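Cimard Wrist Gesture Set

Data card and README, version 3
Last changed June 2026

Summary

Cimard is a set of wrist motion recordings made for research on small gesture input for watches and bands. Each recording holds the signals from one wrist-worn sensor band while the wearer performs a single gesture or goes on with an ordinary task. The set was built to test whether a band can tell a deliberate input gesture from the normal motion of a hand at work.

The set contains 543 recordings from 28 wearers. Of these, 289 are gesture recordings. The rest are background recordings, in which the wearer was given no gesture to perform.

Contacts

Data and file format: Mahtab Dehghan
Study design and consent: Jamila Miah
Baseline code: Nimal Talukder

What is in the archive

signals/ — one CSV file per recording
labels.csv — recording number, wearer number, class, start and end of the gesture
wearers.csv — wearer number, band wrist, writing hand, wrist size group
splits/ — the train, validation and test lists
baseline/ — scripts for the two reference models
CHANGES.txt

Signal files

Every row is one sample. The columns are t, ax, ay, az, gx, gy, gz and p. Time t is in milliseconds from the start of the recording. The a columns are acceleration in g, the g columns are turn rate in degrees per second, and p is the reading from the pressure pad under the strap. The pad reading has no unit. It should be compared only within one wearer, and the baseline scripts subtract the wearer's median before use.

Axes follow the band and not the arm: x runs along the strap, y runs toward the fingers, z points out of the band face. For wearers with the band on the right wrist, the sign of x is already flipped. Do not flip it again.

Missing samples are left out and are not filled. A gap longer than 260 ms is marked in the gap column of labels.csv. Most gaps come from the radio link in the Eltmont band, which drops packets when the wearer's body is between the band and the receiver.

Classes

0 background
1 double pinch
2 wrist flick out
3 wrist flick in
4 slow roll
5 fist hold

Class 5 was added in version 2. It overlaps with background in any task where the wearer grips an object, and both baselines do poorly on it. Meenakshi Pant relabeled this class in March using start times taken from the pressure pad. The old labels are kept in the column class_v2.

Splits

Splits are by wearer. No wearer appears in more than one list. If you make your own split, keep this rule. Random splits by recording give scores that are far too high, as the models learn the strap fit of each person.

Running the baselines

1. Unpack the archive and set CIMARD_ROOT to its top folder.
2. Run baseline/prepare.py. It writes windowed arrays to cache/ and can be stopped and restarted.
3. Run baseline/train.py with --model pathirana for the small convolution model, or --model clemov for the tree model on hand-made features.
4. Run baseline/score.py on the test list. The script prints per-class recall and the count of false triggers in background recordings.

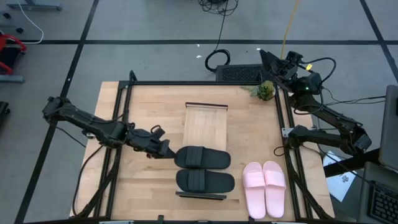
Known problems

- Two band firmware versions were used. The older one rounds turn rate to whole degrees. See the fw column in labels.csv.
- Clocks on the band and the receiver drift apart. Start and end times are in band time.
- Left-wrist wearers outnumber right-wrist wearers by a wide margin.
- The slow roll class has no fixed length. Windows that are too short will cut it in two, and score.py then counts the second half as a false trigger.
- wearers.csv gives wrist size as a group only. The measured values are not released.

Terms of use

Free for research and teaching. Do not try to identify wearers. Wearers may withdraw at any time, and their recordings are removed in the next version, so please delete older copies when a new one is posted.

Corrections to labels should go to Mahtab Dehghan with the recording number and the times in question. Mahfuz Kumarasinghe checks them against the raw pad signal before they are merged.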